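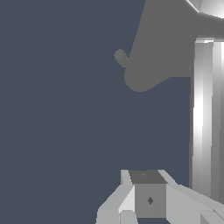 **Yoga Manurung**

The Kutar G3 is a light gray gripper with faceted fingers set on either side of a square center block. It ships as a hardware kit and as a simulation model. This page covers the model, which we used to compare the G3 against the Nishad parallel gripper on a single part: a dark gray body with a thin side rod and a ridged end piece.

## Camera views

The model package has two camera groups. The close group looks across the fingers and the center block. Use it to check finger clearance before a descent. The render uses flat shading and a plain blue-gray backdrop, so edges stay sharp at low resolution.
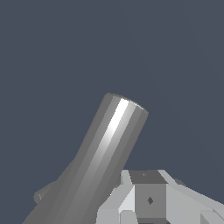 Large cylindrical shapes can fill much of the close view. Set the near clipping distance before logging, and keep the same value for both grippers. Changing it between runs makes the clearance readings useless for comparison.

The outside group shows the white arm over a bare gray surface with a black background. It is the better choice for judging approach direction. Low contrast between the part and the surface is a known weakness of the default material set.
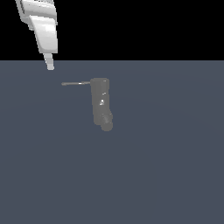
Mask the part by object ID if the vision module loses its outline. Color thresholds are not reliable on dark gray against slate gray, and the small highlights on the body will be picked up as separate features. The Tratari controller reads the ID mask directly. The Bornutine controller needs the converter script in the tools folder.

## Test settings

- Trials per gripper: 1000
- Control rate: 20 Hz
- Starting poses: 24, same list for both grippers
- Approach target: free end of the rod
- Controller: Tratari, default gains
- Log clearance from the fingertip to the rod, in millimeters, at every control step

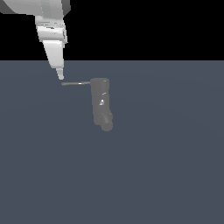

## Package contents

- Gripper model with visual and collision meshes
- Part model
- Camera files, close and outside groups
- Pose list and logging script
- Converter script for Bornutine

The collision meshes were revised in November. Logs made with the earlier meshes should not be mixed with new ones. The Nishad model is a separate download and must be version 3 or later.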